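## 4. Setting up the table and dish rack

This section covers the Zoltby wooden dish rack and the serving pieces kept with it. Read section 3 first if the rack is still in its carton. Assembly takes two people if you are also putting together the Chettiar side box, otherwise one is enough.

### 4.1 Before you start

Wipe the tabletop and let it dry. The rack has no rubber feet as shipped, and grit under the rails will scratch a finished surface. If you ordered the felt pads (part 1195), stick them on now, one under each corner.

Check that the table is level. A rack on a sloping table will hold plates, but they tend to creep toward the low side when you load it.

**CAUTION:** Do not stand the rack on a stove top, a radiator cover or any surface that gets hot. The glue in the joints softens.

### 4.2 Placing the rack

1. Set the rack near the front of the table, where you can reach it without leaning over anything else.
2. Turn it so the slots face the side you will load from.
3. Press down on each end. If it rocks, loosen the crossbar screws half a turn, press again and retighten.
4. Leave a hand's width of free space on both sides.

Note: The screws are short and the wood is soft. Use the hand driver supplied, never a power driver.

### 4.3 Loading plates

1. Scrape and rinse the plates first.
2. Start with the rear slots and work forward.
3. Stand each plate on its rim and let it lean against the upright. All plates in one load should lean the same way.
4. Put one plate in each slot. Doubling up traps water between them and stains the wood.
5. Lift plates straight up when you take them out.

The rack takes up to 7 plates of the Cendport everyday size. Shallow plates with a raised rim fit if the rim is no thicker than the slot. Try one before you load the rest – forcing a rim in can split the upright.

**CAUTION:** Total load must not exceed about 700 grams per slot. Stoneware serving dishes are usually too heavy and should be dried flat on a towel.

### 4.4 Basket, board and side box

1. Put the woven basket toward the back of the table. Use it for dry food only, such as whole fruit, onions or corn.
2. Keep cups on the wooden board and off the bare table.
3. Stand the side box at one end with its open front toward you. The top can be used as a shelf for one tall container.
4. Keep a flat space in the middle for the plate you are using.

Note: The basket is not washable. Shake it out over the sink and brush the weave with a dry brush.

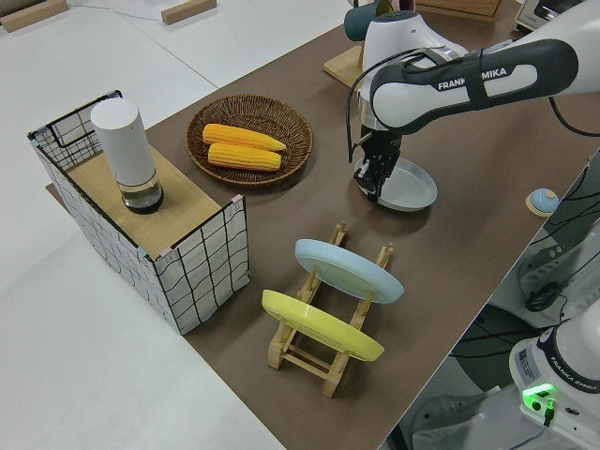 *Page last changed: February 22, 2019*

The blue and yellow plates are in the rack with their undersides turned the same way, as in step 3 of 4.3. The gray plate lies flat on the table, and the two ears of corn are side by side in the basket. Your own layout can differ, as long as the rack keeps its free space on each side.

### 4.5 Care

- Wipe the rails and crossbars with a damp cloth once a week. Do not soak the rack or put it in a dishwasher.
- Oil the wood twice a year with food-safe mineral oil. Most owners do this in October and again in spring.
- If a dark line appears along a slot, sand it lightly by hand and oil the spot the same day.
- Retighten the crossbar screws after the first month.

### 4.6 Spare parts

Skomico supplies crossbars, uprights and screws separately. Crossbars come in packs of 2. Give the letter stamped under the left rail when you order – the slot spacing was changed between versions, and the older uprights do not fit the newer rails.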